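Home Study Supplies Allowance: Frequently Asked Questions

Skumarholm School of Distance Education

The following information is intended for parents and carers of students enrolled in Years 3 to 10. It should be read together with the Allowance Guidelines, which prevail if there is any inconsistency.
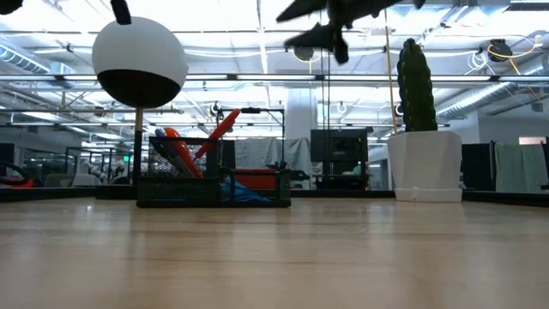 BRERKNESS, June

What is the Home Study Supplies Allowance?

The allowance is a payment of $197 per enrolled student per school year. It contributes to the cost of stationery, desk storage and other consumable items used at the student's place of study. It is not means tested and does not need to be repaid.

Who is eligible?

A student must be enrolled full time at the School on the Term 1 census date and must ordinarily reside in the enrolment zone. Students in shared enrolment with a local school may receive half the allowance. In the last school year the allowance was paid for 1163 students.

My child enrolled after the census date. Can I still apply?

Yes. Students who enrol before the end of Term 2 are paid at the full rate. Students who enrol in Term 3 are paid at half rate. No allowance is payable for a Term 4 enrolment.

How do I apply?

Complete Form 1072 and lodge it through the Eltalance family portal. Families without a reliable internet connection may post the form to PO Box 2294, Brerkness, or hand it in at the front counter of the Szabó Building between 8.30 am and 4.00 pm on school days. A separate form is required for each student.

What can be purchased?

Eligible items include exercise books, pens, pencils, coloured markers, glue, scissors, rulers, erasers, folders, desk organisers, drawing paper and printer cartridges. A desk lamp may be claimed once in any three-year period.

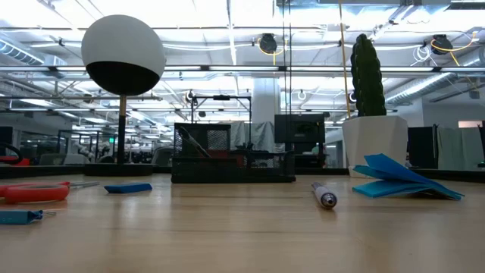

Scissors and other small items on a wooden tabletop.

What is not covered?

The allowance may not be used for computers, tablets, mobile phones, internet charges, school uniforms, furniture over $80 or private tutoring. Science kits and art packs are supplied by the School at no charge and should not be purchased separately. Families who are unsure whether a pack is on its way should check the dispatch calendar in the portal.

Do I need to keep receipts?

Yes. Receipts must be kept for two years from the date of purchase. A clear photograph or scan is acceptable. The School reviews a sample of claims each year and will write to you if your claim has been selected. You will have 20 school days to respond.

May I buy second-hand items?

Second-hand items are acceptable where the seller provides a written receipt showing the item, the price and the date of sale. Items obtained by swap or as a gift cannot be claimed.

How is the allowance paid?

Payment is made by electronic transfer to the bank account recorded in the Eltalance portal, normally within 15 school days of a complete application. The School does not issue cheques. Please confirm your account details before lodging, as payments returned by the bank are held over to the next payment run.

We have three children enrolled. Can the amounts be pooled?

Yes, provided the children live at the same address. Tick the household box in Part C of each form and lodge the forms together.

What happens if we leave the School during the year?

No repayment is sought if the student leaves after the end of Term 1. Where a student leaves during Term 1, unspent funds must be returned. Library books and loan equipment must be returned in all cases, using the prepaid satchels provided.

Can a decision be reviewed?

A parent or carer may request a review in writing within 28 days of the decision. The request should state the reasons and attach any further documents. Reviews are carried out by an officer who took no part in the original decision.

Is this information available in other formats?

A large-print version and a translated summary can be requested at the front counter or through the portal, under Help and Forms.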